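Nulby Rose and Vase Set

Artificial pink roses with a tall faceted vase from Gandamum. No water needed. The vase is 62 ounces full and stands on any level surface.
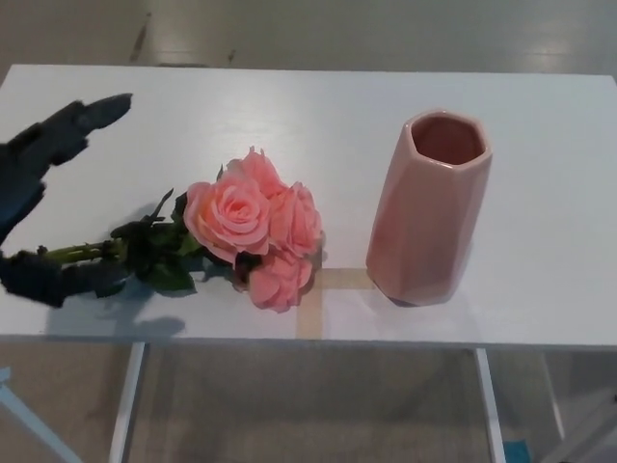 Nulby roses and vase in pink.

The bunch has four blooms, with dark green leaves and light green stems. It comes tied near the stem ends. Spread the leaves by hand before you put the stems in the vase. Dust with a dry cloth.

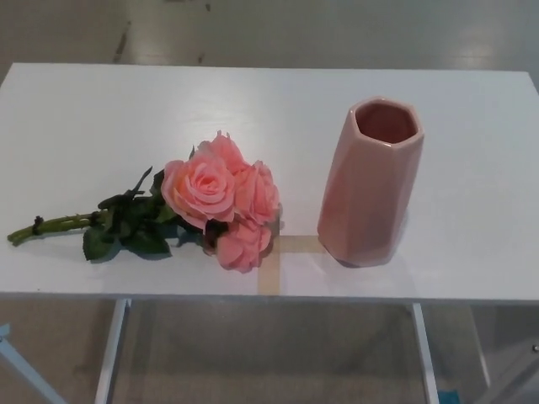
Ordering

Item 44. Ships from Vorkbridge in 5 days. For orders over 1,000 sets, write to Sumeya Bogale in trade sales.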